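La cellule de Cluritville, côté entretien : galerie

Publié le 15/12/2022 dans Atelier

Vous avez été plusieurs à me réclamer une page sur l'entretien du petit bras de la cellule, alors voilà, je m'y colle ! Je m'occupe de cette machine depuis juillet, quand on l'a installée au fond de l'atelier de Cluritville, et je commence à connaître ses caprices. Elle prend des petites pièces sur un plan clair, elle les repose ailleurs, et elle recommence toute la journée. Dit comme ça, c'est reposant. Sauf que les doigts de la pince, eux, ne se reposent jamais, et que c'est presque toujours par là que les ennuis arrivent.

Le jour où j'ai vraiment ouvert le dossier, le compteur affichait 1028 cycles depuis le dernier réglage. Ce n'est pas énorme, mais le bras s'était mis à poser de travers – pas beaucoup, juste assez pour que Viola Caruso, qui récupère les pièces derrière, vienne me voir avec sa tête des mauvais jours. J'ai donc sorti les clés, le chiffon et le cahier.

Je commence toujours par le jeu dans les doigts. Machine en arrêt, énergie coupée, je prends chaque doigt entre le pouce et l'index et je le fais bouger doucement, d'abord dans le sens de la fermeture, puis de côté. S'il y a du mou sur le côté, je regarde les vis de fixation avant d'accuser quoi que ce soit d'autre (j'ai démonté un guidage entier pour rien au mois de juillet, ça m'a servi de leçon). Cette fois, deux vis avaient pris un peu de liberté. Nettoyage, une goutte de frein filet moyen, resserrage au couple de la fiche, et on laisse prendre tranquillement pendant le café.

Après, les surfaces de contact. Un coup de chiffon non pelucheux à peine humide d'alcool, jamais de dégraissant costaud. La poussière fine se loge dans les creux et je passe une petite brosse à poils souples pour aller la chercher. C'est la partie que je préfère, allez savoir pourquoi.

Vient ensuite le recentrage, avec un cube et de la patience. Pince ouverte, j'approche par petits pas et je surveille l'écart de chaque côté avant de fermer quoi que ce soit.
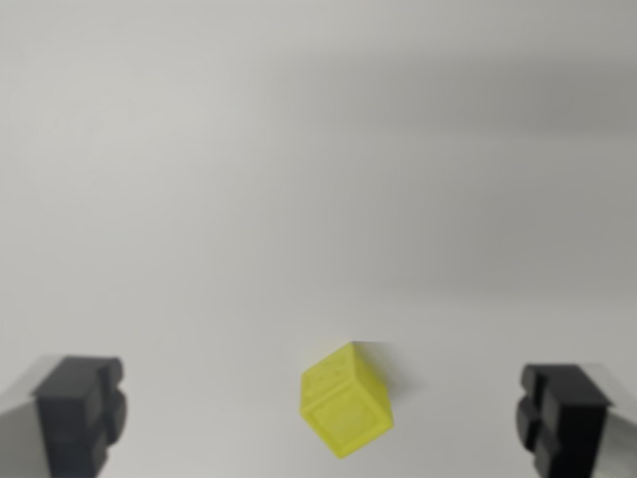

Petit cube jaune translucide entre les deux doigts noirs, sans contact ni à gauche ni à droite. Il est un peu plus près du doigt de droite.

Ilaria Testa m'a écrit après avoir lu le brouillon de cette page : chez elle, à la Gesance, on ne corrige jamais le décalage dans le programme tant qu'on n'a pas refait l'origine de la pince à froid, sinon on compense un défaut mécanique avec des chiffres et on le retrouve le mois d'après, en pire. Elle ajoute qu'elle fait la mesure deux fois, la seconde après avoir déplacé le bras puis l'avoir ramené, et qu'elle ne note rien si les deux ne collent pas.

Je plaide coupable, je corrigeais dans le programme ! C'est rapide, c'est propre à l'écran, et ça marche un temps. J'ai donc repris la méthode d'Ilaria depuis le début : arrêt complet, prise d'origine à froid le matin en arrivant, un aller-retour du bras, deuxième mesure. La première série ne collait pas du tout. J'ai fini par trouver le câble du poignet, trop tendu dans son collier, qui tirait légèrement sur l'ensemble quand le bras se tournait. J'ai desserré, redonné une boucle plus généreuse, refixé avec un collier à scratch du kit Kovness, et la mesure s'est calmée.

Pour l'ouverture de la pince, j'ai laissé 8 mm de marge de plus que ce que disait l'ancien réglage. On perd un rien de temps par cycle, mais je préfère ça à un doigt qui accroche une pièce posée en biais. Viola trouve que je suis trop prudente. On en reparlera.

Dernière étape, la série de contrôle. Je lance à vitesse réduite, main près de l'arrêt d'urgence, puis je remonte par paliers. J'ai fait 134 prises à la suite avec des cubes posés un peu n'importe comment sur le plan, et j'ai gardé le relevé dans le classeur vert, derrière la fiche de graissage. Pas de pièce lâchée. Une seule dépose m'a paru limite, je l'ai entourée au crayon et je referai ce point-là à tête reposée.

Pour celles et ceux qui ont la même configuration : la brosse souple et le frein filet viennent de chez Chiriac, au comptoir, et la fiche de couple est scotchée à l'intérieur de la porte de l'armoire. Si vous empruntez la clé dynamométrique, remettez-la à zéro avant de la ranger, s'il vous plaît – je l'ai encore retrouvée tout en haut de l'échelle la semaine dernière.

La prochaine fois, je m'attaque au graissage de l'axe du poignet. Il me manque encore le bon embout pour la pompe, donc si quelqu'un en a un qui traîne au fond d'un tiroir, les commentaires sont ouverts !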